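The Sofa as Halfway House: Where Team Laundry Waits

Housing surveys tend to ask how many bedrooms a family has and how many bathrooms. They seldom ask where the clean clothes sit before they are put away, although most households could answer at once. In apartments where the washing machine shares a room with the seating, the answer is usually the sofa.

The Gendia housing association, which manages 477 apartments in four districts, took up the question in July as part of a wider review of storage in its smaller units. Its advisers visited homes in which the laundry area opens directly onto the living space, an arrangement common in the buildings the association renovated in the last decade. The resulting guidance, issued to residents on Thu 19 December, devotes more pages to sportswear than to any other kind of clothing.

Kerttu Kauppinen, the adviser who drafted the text, explains that this was not the original intention. The first outline dealt with bed linen, towels and work clothes in equal measure. Residents, however, kept returning to the same subject. Jerseys and track jackets are worn several times a week, are often needed again at short notice, and belong to no obvious drawer. They are too sporty for the closet where coats hang and too bulky for the shelf where T-shirts are stacked. They are therefore set down on the nearest soft surface and remain there until the next practice.

The guidance does not condemn the habit. It observes that a sofa seat is wide, clean and at a convenient height, and that a garment laid over upholstery is easier to find than one at the bottom of a hamper. The difficulty lies in mixing. A shirt that has been worn for an hour of light training and a shirt that has just been washed look much the same once they are in a heap, and households then wash both to be safe. Residents who kept a laundry diary for the association recorded up to 12 extra loads over the summer for this reason alone.

The principal recommendation is a modest one. Each household is advised to choose one end of the sofa, or one chair, for clean items only, and to give worn items a hook or an open basket near the machine. Ulla Räsänen, who coordinates resident services in the association's Suominen building, reports that families with children found the hook more useful than the basket. A jersey on a hook airs out between uses. In a basket it stays damp, and the rest of the contents suffer with it.

A second chapter concerns color. Team clothing frequently combines a strong blue or red with white trim at the collar and cuffs, and the trim is the first part to show its age. The association's advice is to turn such garments inside out, close all zippers, wash them in cool water with a detergent suited to synthetics, and take them out of the drum as soon as the cycle ends. Fabric softener is discouraged, as it coats the fibers that are meant to carry moisture away from the skin. Items with printed names or numbers should not be ironed directly.

Furniture receives some attention as well. Light gray woven covers remain popular in rental apartments, and they are forgiving of lint and dust. They are less forgiving of dye. Damp clothing in saturated shades should not be left on pale upholstery overnight – a towel spread underneath is sufficient if there is no rack free. Where a mark has already formed along a seam, residents are asked to blot it with cold water and to avoid rubbing, which can raise the weave.

The final section turns to the practice of pairing. Socks are best matched at the machine, before anything travels to the sofa, and laid on top of the clothes they will be worn with. Ms. Kauppinen notes that a complete set, left together, tends to be picked up together. The association has no plans to inspect whether any of this is followed. It will, however, fit four additional hooks beside the laundry connection in every unit due for renovation, and residents elsewhere may request the same fittings from their building office.

Copies of the guidance are available in the lobby of each building, and responses from residents are printed with the online edition of this article.

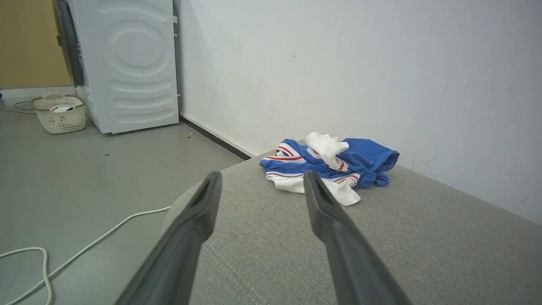

Ivana Salinas: We tried the clean end and the worn end for a month. It worked for the adults. My sons treat the whole sofa as one end, so the hooks went up by the front door instead, at their height, and most of the soccer clothes now get that far. I would add one thing to the chapter on washing. Please check the sleeves before the load goes in. Ours come off with the cuffs pulled through, and the inside of the cuff never gets clean that way.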